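January 24, 2018

Well, the early starts are over, at least until the spring rota comes round, and I hardly know what to do with myself. Five weeks of getting up in the dark to drive over to Lastthorpe, and then this morning I woke to small feet on the landing and remembered I could stay and make the porridge. Bliss! The youngest wanted honey, the eldest wanted none of it, and the middle one ate both their shares and then asked what was for lunch. 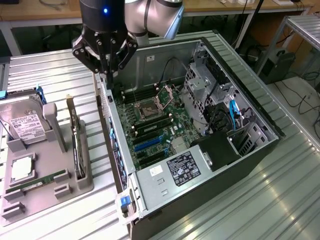 I had promised myself all through December that once things settled we would go back to eating supper together at the table, all of us, phones in the bread bin. So tonight we did it. I made the big sausage casserole (the one that takes 60 minutes and always wants another ten) and we sat down very nearly on time. There was a spilt drink and a long argument over whose turn it was to feed the rabbit, but I went round the table looking at their faces and felt quite soppy about the whole lot of them.

Bedtime was slower than I'd like. They have got used to their dad doing the stories, and apparently I do the bear's voice wrong, so I had to be taught it before anyone would lie down. It was gone 8 before the landing light went off.
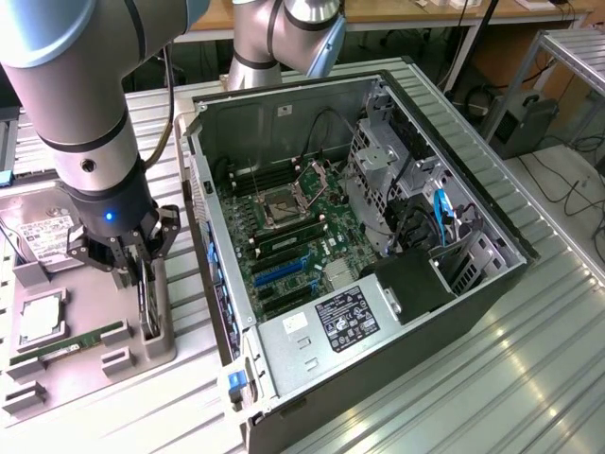

Hard drive and memory module in the grey parts tray.

I still have the school shoes to find and a reply to write about the Bonham trip, and there's a wash sitting in the machine that I really ought to hang up before I go to bed. The casserole dish can soak until morning.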